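3.2 Reusable cups and the deposit

Vovville introduced its cup deposit in November, at the opening of the indoor market. Before then the 21 food stalls bought their own paper cups, and the town paid for hauling them away. Under the new rule a customer pays a deposit with each drink and gets it back at any stall that sells drinks, including stalls other than the one where the drink was bought.

We surveyed 662 customers over the first season. Interviewers stood at the two exits and asked whether the person had bought a drink, whether they had returned the cup, and if not, why. Customers who were carrying a cup out of the building were asked if they meant to bring it back. Erraji used a similar exit survey in Fontana, and we kept her wording for the main questions so that the answers could be compared.

The most common reason for not returning a cup was the line. Stalls took back cups at the same counter where they served food, and at lunchtime many people did not want to wait a second time. Few said the deposit was too small to bother with. Stallholders gave a different account. Several believed that customers were keeping the cups for use at home, and one had asked the town to raise the deposit for that reason.

Washing was done off site by a contractor, Dralta, which collected the used cups after closing and delivered clean ones before 7 a.m. The town started with a stock of 600 cups. Plastic cups of the general type shown in Figure 2 are light and cheap to replace, but they take up a lot of counter space unless they are stacked.

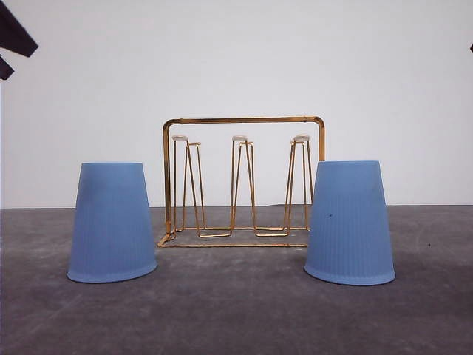 Figure 2. Light blue plastic cups with ribbed sides, placed rim down.

Space was a real problem for the smaller stalls. Those with a single counter often refused returns during busy hours, although the rule did not allow this. We return to the question of a separate return desk in Section 4.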